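Robot Programming by Demonstration
Course handout, Unit 2: Collecting demonstrations by hand and by remote control
Instructor: Dinesh Thakur

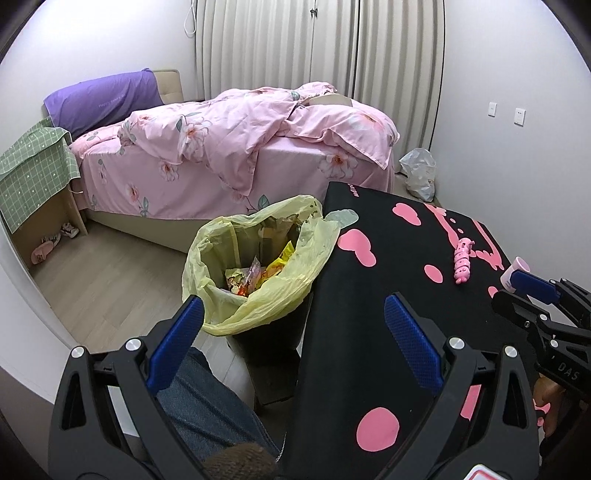
1. Two ways to show a task

In hand-held demonstration, the person holds the gripper directly and carries out the task in an ordinary room. A camera on the gripper records the work from close to the fingers. In remote control, the person moves a leader device and the robot arm follows it. Students are expected to know both methods for the March review.

Picking up a mat by its near edge is a typical hand-held task. The mat is wide and flexible, and small items may be resting on it. The pads must close on the edge itself, and the far side of the mat may lie well beyond the reach of the tool. A second gripper is often needed.

2. Recording procedure

Start each recording with the jaws open. Approach the edge slowly and close the pads fully before lifting. Keep the free hand and the sleeves away from the camera. If the edge slips, open the jaws and try again – do not stop the recording, as recoveries are kept in the set.

3. The course data set

The Lilberg set contains 1069 demonstrations. Of these, 253 were made by remote control and the rest by hand. Students will train on 1000 demonstrations and keep the remainder for testing. The split file prepared by Genivaldo Bragança must be used without changes.

4. Assigned work

Write one page comparing the two methods for a cloth or mat task. Discuss what the operator can feel through the tool in each case, and how this may affect grip and speed. Submit the page with the Unit 2 lab sheet.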